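# Keeping track of found property in Clastley

*Interview by Valdemar Lykkegaard*

Fidelina Londoño runs the property unit of the Clastley Police Department. The unit holds evidence, items kept for safekeeping, and found property, and it is the last of these that fills most of her shelves.

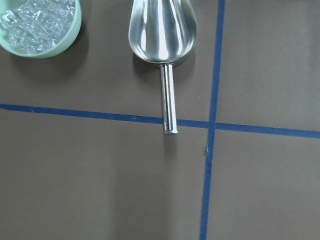

*Reading time: 3 minutes*

Londoño joined the department as a records clerk in 2000 and moved to property 12 years later. At that time the unit kept a bound ledger and a card file. The ledger gave the order in which items came in, and the cards gave the shelf.

"The two did not always agree," she says. "An officer would write the ledger line at the end of a shift and the card would be filled out by day staff. If the item had been moved in between, the card was wrong from the start."

The department now uses a database called Pestlow. Each item gets a number at intake, and the label printed from that number goes on the package and on the shelf slot. A move is recorded by scanning the item, then the new slot. Londoño says the scan order matters, as the software takes the second scan as the destination and will accept an item number there without complaint.

"We had a bicycle stored inside a wallet for a week, according to the system. I asked for a check on that field. It came with the October update."

Found property is logged under its own category and does not need a case number. The finder is asked for a name and a phone number, and is told in writing whether a claim can be made if the owner does not come forward. Cash is counted by two employees, sealed, initialed across the seal, and placed in the safe. Phones are switched off before packaging. Keys go in flat envelopes, one set to an envelope.

Asked which items take the most time, Londoño names bags.

"A backpack is one item on the found report, but we have to open it and list what is inside. Medication, knives and anything with a name on it are split out under their own numbers. I have had one bag turn into 16 entries."

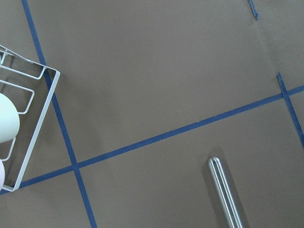
*White wire rack and blue tape on a work surface.*

The unit runs two kinds of inventory. In the first, a clerk takes a list from Pestlow and goes to the shelf to find each item. In the second, the clerk starts at the shelf and looks up what is there. Londoño considers the second more useful.

"List to shelf finds missing items. Shelf to list finds items that should have left. In our last round we had 13 packages that were marked as returned and were still sitting in the overflow room on Flaslow Street."

All 13 were traced to the same step. The owner had signed for the property at the front counter, the release had been entered, and the package had not been brought over from the second building. The release screen now stays open until the package label is scanned at the counter.

Disposal is handled in batches. Unclaimed goods that can be sold go to auction through a contractor, Vestergaard. Items with personal data on them are destroyed, and a second employee signs as witness.

Her advice to the public is short. Write down the serial number of a bicycle or a laptop, and keep it somewhere other than on the laptop. When calling the unit, give the date and the street where the item was lost before describing it.

"People start with the color," Londoño says. "I have a lot of black umbrellas."

The counter is open until 4 p.m. Photo identification is required for all releases.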